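Section 6. Setting Up and Checking the Hand-Held Gripper

This section applies to the Dollimell hand-held gripper, tool code 3204, as supplied with the Enetti recording station. Complete all steps before the first session of the day and again after any finger is changed. Station power-up is covered in Section 4.

6.1 Before you begin

You will need the 2.5 mm hex key from the tool tray, a dry lint-free cloth and the station log.

Caution: Keep fingertips clear of the space between the two fingers whenever the trigger is unlocked. The return spring closes with enough force to pinch.

Caution: Do not use thread-locking fluid on the finger screws. It attacks the plastic around the threaded inserts.

6.2 Fitting the fingers

1. Lock the trigger in the open position.

2. Wipe the mounting faces of both fingers and both brackets. Remove any grit from the corners.

3. Look into each threaded insert. The metal rim must sit level with the plastic around it. Replace any finger in which the insert is raised, tilted or turns with the screw.

4. Seat the left finger against its bracket and start the screws by hand. Repeat on the right side.

5. Tighten the screws a little at a time, alternating between sides, until they are snug. Stop when the key begins to flex.

Note: Fingers are supplied in pairs. If one is damaged, replace both and record the change under code 1515 in the station log.

6.3 Checking the travel

1. Unlock the trigger and close the fingers slowly with nothing between them. They should meet along their full length.

2. Open and close the gripper 60 times at an even pace. Listen for clicking or scraping.

3. Try each screw again with the key. If any has moved, return to 6.2, step 4.

4. Release the trigger fully and confirm that both fingers return to the stop together. A finger that lags usually has a dirty slide — see Section 9 for cleaning.

6.4 Checking the hold on a rounded object

Flat blocks do not show up a misaligned finger, so this check is made with a smooth, rounded item of light weight. Operators at the Kurville site use plain white plasticware.

1. Clear the table and place the item on it.

2. Lower the gripper until there is one finger on each side. Keep the tool level.

3. Close the trigger gently until both sides touch the wall of the item. Where the item has a raised rim, make contact below it. 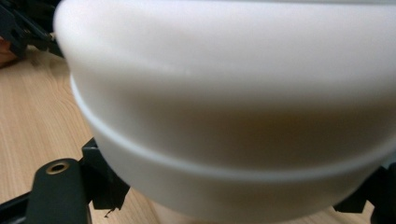 4. Hold for some six seconds without squeezing harder. The item should not turn or creep upward.

5. Lift it a short distance, lower it and release. If it swings to one side, the brackets are uneven and must be refitted.

6.5 Storage

Lock the trigger open and return the tool to its cradle. Do not rest it on the fingers. Replacement fingers and screws may be ordered through Paiva; quote the tool code with every order.

Section last revised 5 February 2026.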